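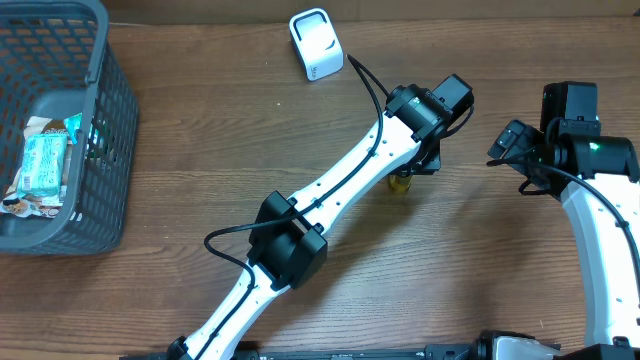 Re: Condensation in dry goods storage, narrowboat galley

Relative humidity in the galley has sat above 70 per cent since October and I want to settle the storage question before it gets colder. Everything dry currently lives in the locker under the gunwale, against the hull side, which is the coldest surface on the boat. I have started moving the packets out into open mesh baskets like the dark grey one on the table, on the theory that air moving through the sides keeps the wrappers at cabin temperature and above the dew point. The alternative is sealed tubs with desiccant. Has anyone logged both?
– gunwale_pete

marlstone
Posts: 306

Mesh does nothing for the contents if the contents are already in sealed film. A snack wrapper is a decent vapour barrier until you open it. What you are preventing is liquid water on the outside, which matters for card boxes, flour bags and anything with a paper label. For opened packets you want a tub with a gasket. Two separate problems.

U. Boiko
Moored at Bekedville

I ran this last winter with loggers in three places: the hull locker, a mesh basket on the worktop and a Gresetel clip-lid tub in the hull locker. Readings every 4 minutes. The locker peaked at 87 per cent. The basket followed the cabin, as you would expect, so it went up every time the kettle was on and came back down with the roof vent open. The tub stayed low until I opened it, then took most of a day to recover, even with fresh silica gel.

My conclusion was to move the food away from the steel and stop worrying about the container.
Ustyna

gunwale_pete

Thanks, useful. What was the locker lined with? Mine is bare ply over sprayfoam, with a gap at the bottom where the foam stops short of the bearer.

U. Boiko
Moored at Bekedville

Carpet, unfortunately. It came with the boat. I have since pulled it out and it was black on the back. Your gap at the bottom is where I would look first.

tillerpin_2

Disagree with Ustyna on containers. Moving food away from the hull is fine if you have somewhere to move it to. On a 40-footer with two people aboard there is no spare worktop. Sealed tubs in the locker work perfectly well provided they go in when the air is dry. Pack them at midday with the stove lit, not at seven in the morning when the windows are running.

marlstone
Posts: 306

Provided the gasket is any good. I had a set of Kombo tubs and the lids bowed after one season. They passed a sink test when new.

tillerpin_2

Then buy better tubs. Mine have done four winters.

Lockwheel Annie

Has anybody tried slatted battens on the locker floor and hull side? We fitted 12 mm battens with a row of vent holes at the top of the locker door and a second row at the bottom. No loggers, so no figures, but the rice stopped clumping.

U. Boiko
Moored at Bekedville

Top and bottom holes are right. With only one row you get very little flow. I would still put a logger in there, as a locker can feel dry at the front and be wet at the back.

gunwale_pete

Plan as it stands: foam the gap, batten the hull side, vent the door top and bottom, baskets for sealed packets and tubs for anything opened. I have a Wiltasero hygrometer for the back corner and will borrow a second for the cabin. Fitting starts Thursday if the foam arrives.

marlstone
Posts: 306

Check the foam is closed cell. The open cell type will hold water against the steel and you will be worse off than with the gap.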